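Tag der offenen Tür

Um kurz nach zwei ließ Dirk Baumgart die zweite Gruppe herein.
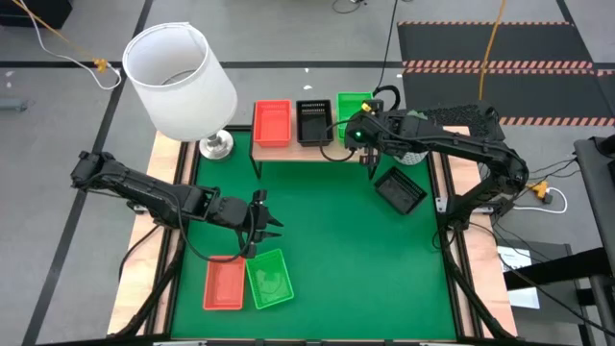 »Wie lange lernt so ein Arm eigentlich?«, fragte eine Frau mit Fahrradhelm unter dem Arm.

»Für eine einzige Aufgabe führen wir ihn bis zu 1.000 Mal von Hand durch die Bewegung«, sagte Baumgart. »Danach macht er es allein. Manchmal gut, manchmal schlecht.«

Er hatte diesen Satz heute schon in der ersten Gruppe gesagt und fand, dass er sich abnutzte. Die Frau nickte und schrieb etwas in ihr Telefon.

Baumgart war 71 und arbeitete noch zwei Vormittage die Woche bei Jastasano. Früher hatte er im Lager von Ostrowski gestanden, erst an der Rampe, später als Schichtleiter. Als Ostrowski das Lager schloss, war er zu Jastasano gegangen, die dort die Halle übernahmen. Die jungen Leute schrieben die Programme. Er legte die Körbchen hin, schaute zu, legte sie wieder hin und führte Buch über die Versuche.

»Und die Körbe?«, fragte ein Junge. »Wofür sind die?«

»Die kommen aufs Regal. Rot, Schwarz, Grün.«

»Das kann ich auch.«

»Das glaube ich dir«, sagte Baumgart.

Hinter dem Jungen stand Visitación Quintana. Er erkannte sie erst, als sie die Brille abnahm. Sie war mit dem Bus aus Derkemstead gekommen, anderthalb Stunden, und trug denselben grauen Mantel wie an ihrem letzten Arbeitstag bei Ostrowski. Damals hatte sie an Band 5 gepackt. Er hatte ihr in jenem September die Kündigung in die Hand gegeben und dabei auf ihre Schuhe gesehen.

»Dirk«, sagte sie. »Du hast abgenommen.«

»Ein bisschen.«

Die Gruppe wartete. Baumgart gab der Kollegin am Rechner ein Zeichen, und der linke Arm fuhr los. Er senkte sich langsam über den roten Korb, schloss die Finger am Rand und hob ihn an. Der Korb drehte sich, rutschte ab und fiel auf die grüne Fläche zurück. Jemand lachte. Beim zweiten Anlauf saß der Griff, und der Korb stand auf dem Brett. Es gab Beifall.

Quintana klatschte nicht. Sie war dicht an den Tisch getreten und hatte den Kopf schief gelegt, so wie früher, wenn ein Karton falsch gefaltet über das Band kam.

»Er greift zu weit außen«, sagte sie. »So ein Korb gibt am Rand nach. Man muss ihn an der Ecke nehmen.«

»Wer hat das gesagt?«, fragte die Kollegin am Rechner.

»Ich.«

Die Kollegin drehte den Stuhl herum. Sie fragte, ob Frau Quintana das einmal zeigen könne, und Frau Quintana legte ihre Handtasche auf den Boden und zeigte es, mit zwei Fingern, dreimal hintereinander. Der Junge machte es ihr in der Luft nach.

Baumgart führte die übrigen Besucher weiter zum Kaffee. Es gab Streuselkuchen vom Bäcker Ollenell, von dem schon die Hälfte fehlte. Er schnitt zwei Stücke ab, stellte sie auf einen Teller und ging damit zurück.

»Der letzte Bus fährt um halb sieben«, sagte Quintana, ohne sich umzudrehen.

»Ich kann dich fahren«, sagte er.

Sie nahm den Kuchen und setzte sich neben die Kollegin.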